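About Draranstead

Small games, long reviews, far too much tea

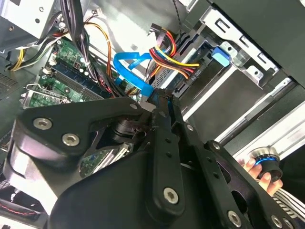 Hello! I'm Lorna Mangubat and I review video games, mostly the odd little ones that turn up on a storefront in April and have vanished from the front page by teatime. I started Draranstead after I'd spent a whole winter on Zembridge, a farming game with a murder in it, and couldn't find a single write-up longer than two paragraphs. So I wrote one (2799 words, sorry) and put it online. Everything gets played on a desktop tower, and I'm one of those people who likes the side open and the blue data cable in plain sight by the drive bay, so if you write in about frame rates you'll get an answer from somebody who has had her hands in there.

How I review

I finish a game before I score it. If I can't finish it, I say so at the top and tell you where I stopped. Scores go up to 5 and I do use the low end – Nadovwood got a 1 and I still get emails about it! I liked the owls. I did not like losing my save in the sawmill, twice, and I'd score it the same way tomorrow.

Most reviews go up after I've had a game for a week or two. I don't race for launch day. Long role-playing games can take me a month, and anything with fishing in it takes longer than it should.

Who pays for this

You do, if you'd like to. There's a supporters' page, and once it passed 1000 members I was able to drop the adverts altogether, which made me happier than I can say. I buy most games myself. When a studio sends me a code it's mentioned in the first line of the review, as with Texier last spring (a lovely thing about running a lift, please play it).

Getting in touch

Use the contact form. I read everything, usually around breakfast. Pitches from new writers are very welcome, but please keep them under 90 words and tell me which game you'd defend in an argument. I don't run guest posts about betting or phone cases, so please stop asking.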